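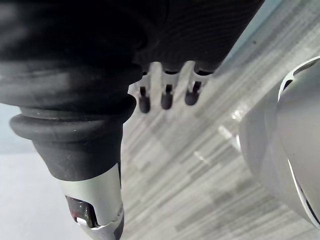 Finely ribbed black fabric and a black rubber bellows above a metal collar.

Cover workshop in Hollport opens its doors for repairs

HOLLPORT, January 23, 2016 -- The small workshop Shek, which has made fabric covers and rubber bellows in Hollport for many years, will begin to accept repair work from the public. Until now the workshop took orders only from companies, and a person with one torn cover had to buy a new one or find help in another town.

The new service starts next month in the building on Clinder Street, where Shek moved last September. The front room has been painted and a long counter was put in. Behind it are the cutting table, the sewing machines and the shelves with fabric rolls.

"People came to the door already before we had a sign," said Kuo-hua Liu, who has managed the workshop since the move. "They had a cover in a bag and asked if we could look at it. We had to say no, and I did not like to say no."

Covers of this type are used where dust should stay outside and a part inside must still bend or turn. The ribbed fabric can follow a movement without becoming tight. A bellows does the same work in rubber, with rings which open and close. Both become weak with time, and according to Liu the damage usually begins at the edge, where the material is fastened, or in the fold between two rings.

A fabric cover with an open seam can be sewn again, and a torn rim can get a new border. Rubber is more difficult. Small cracks can sometimes be closed with a patch from the inside, but the patch makes the ring stiff, and Liu prefers to replace the whole bellows when the crack is longer than a fingernail. The workshop keeps 224 molds, many of them from the earlier owner, and old sizes can be made again if the mold is still good.

The price for a simple seam will be 25 dollars. A new rim on a fabric cover costs 50 dollars, and a replacement bellows starts at 100 dollars, depending on the size. Customers are asked to clean the piece before they bring it, with a soft brush and a little water. Oil and strong cleaning products should not be used on rubber, and a cover should not be dried on a heater.

Shek buys its fabric from Brinditness, a mill to the north of the town. The mill makes the ribbed cloth in black and in dark gray. Other colors are possible, but the customer must wait longer for them.

Six people work at the workshop now. Two of them came last fall and are learning to cut the fabric, a job that Liu describes as slower than the sewing. The ribs must meet at the seam -- if they do not, the cover pulls to one side after it is mounted.

The counter will be open on Tuesday and Thursday afternoons, from one o'clock until five. No appointment is needed for fabric covers. For rubber parts, customers should call first and have the inner and outer width of the largest ring ready, and also the width at the narrow end. Pieces that are not collected after three months will be used for practice by the new workers.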